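Household Skills, Evening Course
Handout 4: Cloths, and how to look after them

Welcome back, everyone. Last week we got as far as sinks and worktops, and we ran over by a good ten minutes, so I promised I would put the part on cloths into writing. Please read it through before the practical and bring two or three cloths from home, the older the better. The Griffiths room has 90 pegs along the back wall, so there is plenty of space to hang things up.

Let us begin with sorting. Most of us keep one drawer or one bag under the sink, and everything goes into it – dusters, floor cloths, the good tea towels, half an old pillowcase. I would like you to tip the whole lot out on a table and make a pile for each job. Glass and mirrors go together, then dry dusting, then kitchen surfaces, and the bathroom by itself. Anything for the floor or the bin lives somewhere else altogether. If you are not sure where a cloth belongs, give it the dirtier job and be done with it.

Colour helps enormously once you have settled on a system, and it doesn't matter much which system you settle on. In the Plarnow booklet (page 12, for those who have it) blue is for glass and yellow for the kitchen, but one lady in the June group did it all by the colour of the edging, and that worked perfectly well for her.
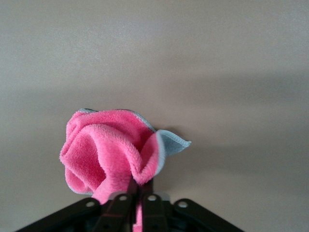 Folding is where people lose patience with me, I know! A cloth folded in half and in half again gives you eight clean faces to work with, four on each side as you open it out and turn it over, and you can do a whole bookcase before you need another. Compare that with a cloth simply bunched up in a heap, like the pink one with the blue-grey trim, where the fuzzy side has gone into deep hollows and thick folds and you would be dusting with whichever bit happened to stick out. Find a corner first, then the one next to it, give the cloth a gentle shake and lay it flat before you fold. With the plush sort, smooth it with your palm, too.

Now, washing. Cloths with a pile should go in without fabric softener, which coats the fibres and leaves smears on glass. Keep them away from towels as well, or you will be picking fluff off them until Christmas. Dry them on the line if you can, or over the back of a chair – not on a hot radiator, please.

For the practical you will need:
Your own cloths, washed
A small bowl
An apron, if you like one
The Gesteo worksheet, filled in as far as question 6

Spare worksheets are in the grey folder by the door. The practical starts at seven, and the side entrance will be open from a quarter to.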